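3.2 Wrapped bouquets: stem grip and wrap shape

Bouquets were the third group of gift items in the Wosero set, after boxes and bottles. Draft notes from the August sessions, tidied up somewhat. Main question: does the shape of the wrap change how a bouquet gets held and passed on? Prior work on gift wrapping (mostly boxes) says little on this. Flowers get treated as decoration there, not as something with a handle.

Two wrap shapes compared. The cone wrap, open and wide from the bottom up, standard at both Tetero shops. And the sleeve wrap, where the paper is rolled close around the stems and only opens out near the blooms. Same paper stock for both, 2 colors (teal, cream). Ribbon left off on purpose, as in pilot rounds it slid down and changed the grip point. Stem length kept long for all bouquets, 900 sleeves and cones in total over the full collection period. Mixed flowers: lilies as the main bloom, smaller filler blossoms, greens.

Lilies are a hard case. Heavy heads, wide petals, top-heavy once the buds open. With a cone wrap the weight sits far from the hand and the paper creases at the grip point, usually on the first handover. The sleeve behaves more like a rod. Grip near the lower end is possible but the flower end dips, so most holds drift upward toward the middle after a few seconds. We did not expect teh drift to be so regular. See Figure 4 for a sleeve-wrapped bouquet of the kind meant here.
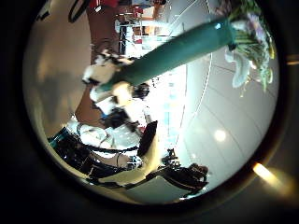 Figure 4. Sleeve-wrapped bouquet in teal paper, held by the stem section. White lilies, greens and pinkish-lavender blossoms at the open end.

Note the profile. Smooth along the stems, then slightly wider toward the blooms. That widening matters for the upper limit of the grip: past it the paper is no longer backed by stems and gives under light pressure. We call this point the shoulder. In the cone wrap there is no clear shoulder, which makes grip limits harder to mark and is part of why cone results are noisier (see 3.4).

Petal damage was scored by hand after each handover, scale from 0 to 8, outer petals only. Greens not scored. Bruising on white lilies shows up late, so a second scoring was done the next morning and the higher value kept. Pollen stains on the paper were logged but not counted as damage. Sleeves came out lower than cones on the scale at both shops. The gap was larger for bouquets laid down on their side between handovers, smaller for those kept upright in a bucket.

Paper finish is a possible confound. Matte stock was used thoughout except for one batch from Bielecka, which was slightly waxed and let the stems slip inside the wrap. That batch is excluded from the tables below but kept in the appendix. Color made no difference we could find. Evisden paper weights are listed in the appendix too.

Open point: damp stems. The lower end of the sleeve softens when stems go in wet, and the grip moves up to avoid it. Not controlled here. Drying time before wrapping should be fixed in the next round.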